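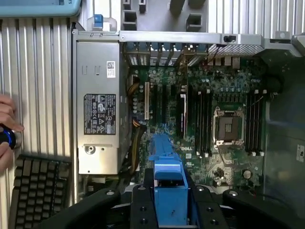

Teardown Cell 2: Frequently Asked Questions

Most calls we get about Cell 2 at the Tulovbridge site come down to how the arm is set up and when it needs attention. The cell takes apart desktop workstations, one tower at a time. A tower goes in lying on its side, open, with the motherboard facing up, so the wrist camera can look down on the power supply, the memory slots and the CPU socket. The answers were last checked on 2024-02-24.

Which way around does the tower go?
On its side, power supply to the left as the wrist camera sees it. If it goes in the other way the program stops at the first check and asks for a reload.

Do I take the side panel off first?
Yes. The arm doesn't open cases. Unplug everything, take off the panel and put it on the lower shelf of the cart.

How often are the gripper fingers checked?
Every 24 hours of run time. Look for chips at the tips and play where the finger meets the body. Tighten the body screws by hand with the short driver — no power tools. Replacement fingers are in the Engebretsen cabinet, second drawer, and they go on as a pair.

The camera view is blurry. What now?
Wipe the lens with a dry cloth. If that doesn't help, check that the bracket hasn't been knocked. After any bump you have to run the camera alignment again, which takes about 17 minutes.

Can I reach in with a flashlight while the arm is there?
Only in hold mode, with the amber lamp on. Keep your hand on the outer side of the power supply and stay clear of the fingers.

What comes out first?
Drive carriers, then memory, then cards. The coin cell is taken out by hand at the next bench and goes in the battery tub.

It stopped with code 69. Is that serious?
Usually not. Code 69 means the fingers closed and felt nothing between them. Open the gripper from the pendant, check that the part is still seated, and press Resume. If it comes back on the same part, pull the tower and mark it for manual work.

Who do I call?
Oliwia Nowicki looks after Cell 2 and the spare arm at Cerkville. Leave a note in the Ilow log before you call, with the code and the last step on the screen. The next full service is in September — please don't change the grease before then.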